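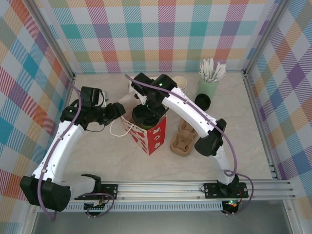

Print this page | E-mail this thread

Nirwood Staff Forum – Catering and Shared Supplies
Topic: Paper cups and bags for takeout coffee

Yến Thái wrote:
Members are asked to comment on the cup order before it is placed in February. The present proposal is for 1000 paper cups with matching plastic lids, and paper bags in packs of 100. Comments should concern the goods themselves. Questions of budget will be handled separately.

Essam Benkirane wrote:
I support the cups but not the bags. A person carrying one coffee back to a desk does not need a bag. I would ask that bags be kept behind the counter and given out on request.

Diệp Phí wrote:
I must disagree with Mr. Benkirane. Staff at the Campos building walk outdoors with two or three drinks at a time. The bags are used there every morning, and asking for one at 8 a.m. will only lengthen the line.
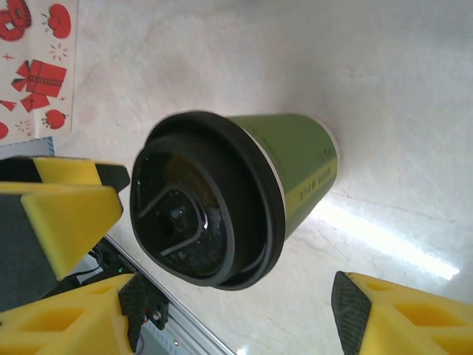 My greater concern is the lid. A lid with a raised rim and a small plug at the opening is preferable to the flat kind supplied by Vostum last year. The flat lids came loose when the cup was tilted, and two members of my section had to replace documents as a result.

Bảo Đỗ wrote:
The Vostum lids were the wrong diameter for the cups we had. That was an ordering error – the supplier sent what was requested. Please confirm the size in writing this time. As to color, green cups with black lids are acceptable to our section.

Essam Benkirane wrote:
I accept the point about Campos. Could the bags be limited to that building?

Phong Thân wrote:
We tried a similar limit at Budum. The bags were simply carried from one building to the other. I would favor a smaller order of bags for all sites, with 16 packs in place of the number proposed.

Diệp Phí wrote:
16 packs would be sufficient for Campos alone. It would not be sufficient for all sites.

Yến Thái wrote:
Thank you for these comments. The lid size will be confirmed with the supplier before payment. The number of bags remains open, and each section is requested to send me its expected use by the 15th.

Print this page | E-mail this thread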